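Desk Week at the Birkeo Workroom

The new desks are finally in! We moved across the hall in July with 13 boxes and far too many cables, and I've been wandering around ever since looking at how everybody sets up. I'm a nosy person and I love other people's desks.

The tabletops are the part I'm happiest with. Light wood, a nice fine grain, and they make the white partitions feel a lot less like an office. Arūnas Liepiņa found them through Rebane and got the whole lot for 600, delivery included – I still think he charmed somebody. 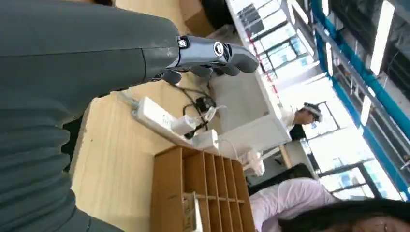 Power was the big argument, of course. I wanted everything tucked underneath and out of sight, and Arūnas wanted the strips on top where you can reach them without crawling. He won. I grumbled for a couple of days and then stopped, as I was plugging things in and out all afternoon like everyone else (adapters included, we have so many adapters).

I'm also a big fan of the little wooden cubbies. Mine fills up with notes, screws and tea bags by lunchtime, and I've started labeling the compartments, which has helped a bit. If you want one, the Dristton catalog has something close, number 273.

Still on my list: cable ties, a decent lamp for the far corner, and a home for the last of the cardboard boxes. More pictures when the shelves are up!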